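Home | Support | Tickets | Spare Parts | Log In

Ticket: Nested bowls sticking, third bowl will not seat
Product: Indero bowl, pink, set of 3
Category: Tableware / stacking
Status: Resolved, monitoring
Opened: March

Issue as reported

Bowls from the Indero set bind when nested. Two bowls go together without trouble. When the third is added and the stack is left overnight, the bottom pair cannot be separated by hand without lifting the whole stack off the table. The set is in daily use in the Tarnard break room and is stored stacked, so the fault comes up every morning.

The set on the white table:

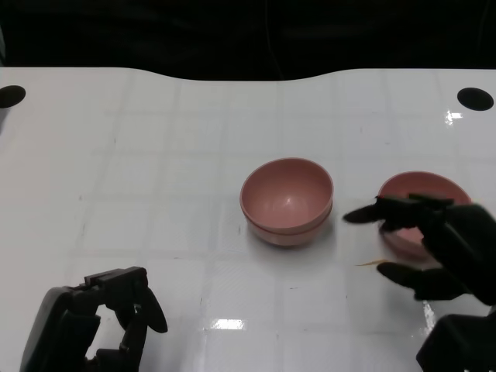
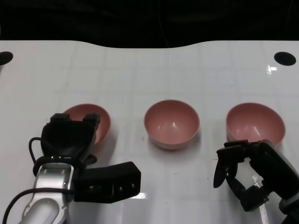
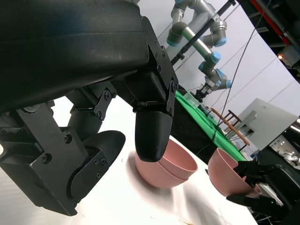

Initial questions from support

1. Are all bowls from the same set, or has one been replaced?
2. Are they stacked directly out of the dishwasher?
3. Is anything placed on top of the stack in the cupboard?
4. Is there any chip, crack or raised spot on a rim?

Reply from site

1. Same set, bought together. No replacements.
2. Yes. The dishwasher finishes in the evening and the bowls are put away by whoever is last out.
3. A Bhutto serving dish sits on top. It is heavy. Weight not known.
4. No chips found by eye or by running a fingertip along the rim.

Log

Entry 1. Asked site to separate the stack and let all bowls dry upside down on a rack. Stacked again by hand the next morning, fully dry, nothing on top. Left for 5 hours. Bowls came apart with one hand. Fault not reproduced.

Entry 2. Same test with 40 ml of warm water swirled in each bowl and poured out, no towel. Stacked, nothing on top. Left for 5 hours. Top bowl came away freely. Middle bowl resisted, then released with a twist. Water film visible between the walls.

Entry 3. Same as entry 2 with the Bhutto dish on top, left overnight. Bottom pair stuck. Fault reproduced. Site released it by standing the lower bowl in warm water for a few minutes while the upper bowl held cold water. No force used.

Entry 4. Checked whether one bowl was out of shape. Site set each bowl rim down on the flat table and pressed opposite sides. No rocking on any of them. Swapped the order of the stack and repeated entry 3. Bottom pair stuck again, with a different bowl at the bottom. The fault follows the position in the stack and not a particular bowl.

Entry 5. Site asked whether dish soap residue could be the cause. Possible but not likely as the main factor. Requested one extra rinse cycle anyway. Overnight test with extra rinse, wet bowls, dish on top: stuck. Residue ruled out.

Entry 6. Overnight test with dry bowls and dish on top. Slight resistance on the bottom pair, released by hand. Weight alone adds some grip but does not lock the bowls.

Finding

Water held between the walls forms a seal, and the dish on top presses the bowls deeper into each other until the air is pushed out. Both conditions are needed for a full lock. The bowls are within shape and no replacement is due.

Fix applied

– Bowls are left on the rack until dry before stacking.
– The Bhutto dish has been moved to the lower shelf.
– One square of paper towel goes between bowls if they have to be put away damp. Site had Taltar liners in the drawer (pack of 300) and is using those instead. Either will do.

Notes on handling

To stack, hold the incoming bowl by the rim and lower it in level. A bowl dropped in at an angle can catch on the wall of the one below and sit crooked, which looks like the same fault but clears as soon as it is lifted and set down again. If the rims are not parallel when seen from the side, reseat before adding the next one.

To separate a stuck pair, do not pry with a knife or spoon handle. Do not knock the stack on the counter. Try a twist first, then the warm and cold water method in entry 3. A drop of dish soap at the gap between the rims also helps – give it a minute to run down.

Follow-up

Site reports no sticking after five mornings. One pair was tight on the third morning; the liner had been left out. Liner now kept in the cupboard next to the stack instead of in the drawer.

Site also asked whether the larger Indero bowls behave the same way. Not tested under this ticket. Open a new one if needed and state the bowl size.

Ticket stays in monitoring until the end of the month, then closes automatically.

Related tickets

Indero mug handles too close to stack
Bhutto serving dish: lid does not sit flat
Taltar liners curling at the edges
Gray marks inside bowls after dishwasher
Tarnard break room: cupboard shelf sagging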